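# Open day notes: Carolina Falcão on kitchens that don't exist

The Indedari open day ran from 10 in the morning, and most visitors went straight to the hardware bay. Carolina Falcão's station was at the other end of the building: two monitors, a keyboard, a printed list of tasks taped to the desk. She runs the simulation side of the Sindar project, which trains a single-arm manipulator to tidy household surfaces, and she talked to us between demonstrations.

"People ask when the real robot comes on," she said. "I tell them the real robot is down the hall and this one does more work."

The Sindar team renders domestic rooms, places an arm in them, scatters objects on the counters and runs a control policy against the result. A batch is 3000 episodes. Each starts from a different arrangement of objects, lighting and arm position, and each is scored automatically. Falcão's group reviews a sample by eye, because the scoring script has opinions she doesn't always share.

"The script checks where the object ended up. It doesn't care how it got there. If the arm drags a plate through everything else on the bench and lands it in the right spot, that's a pass. So we added penalties for contact with anything that isn't the target. Then it got timid and stopped reaching over things. Then we relaxed the penalties."

She described that cycle as most of the job. The current settings took 14 revisions, and she expects to change them again before December.

Asked how objects are chosen, she said the first library was too polite. It was mostly boxes and cylinders, rigid and evenly weighted. The library now holds 499 items, and the ones she values most are the awkward shapes.

"A pump bottle has a centre of mass in one place and a nozzle sticking out somewhere else. Cloth is worse. We don't simulate most of it as proper cloth, by the way. In a lot of the rooms it's a rigid mesh in a crumpled shape. That's fine if you only want the arm to avoid it or reach past it. If you want it folded, you need a different solver and a lot more patience."

Baptista, the rendering package the team uses, was picked for speed over appearance. Falcão was frank about the trade. Reflections are approximate, shadows are cheaper than they should be, and small items sometimes end up on the floor at the start of an episode when the placement routine gets it wrong. The team filters the worst of these and leaves the rest in.
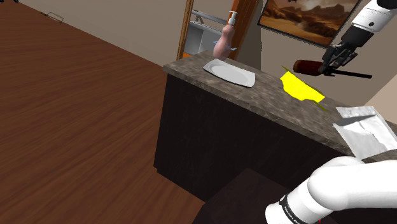

"The rooms have pictures on the walls and different floors for the same reason," she said. "You want the policy to stop caring about the background. If every kitchen has a plain white wall, it learns that a plain white wall is part of the task, and then it meets a painting and loses its mind. We swap the benchtops, the timber, the doors, what's on the other side of the doors."

She was more cautious on the question of transfer. Policies trained on the Sindar rooms are run on physical arms at the Nakuncombe site, and the gap between the two is measured there by a separate group. She wouldn't give a success rate. Grasping carries over reasonably well, she said, and placement less so – friction at the moment of release is the usual culprit.

A visitor asked whether the arm could cook. Falcão said no. Another asked why it moved so slowly on the monitor, and she explained that playback had been slowed for the open day. At normal rate the physics runs at 20 times real time and there isn't much to look at.

What she'd like next is clutter that changes partway through an episode, so that an item is moved while the arm is already reaching. The solver can handle it. The scoring script can't yet, and rewriting that is scheduled after the current batch finishes.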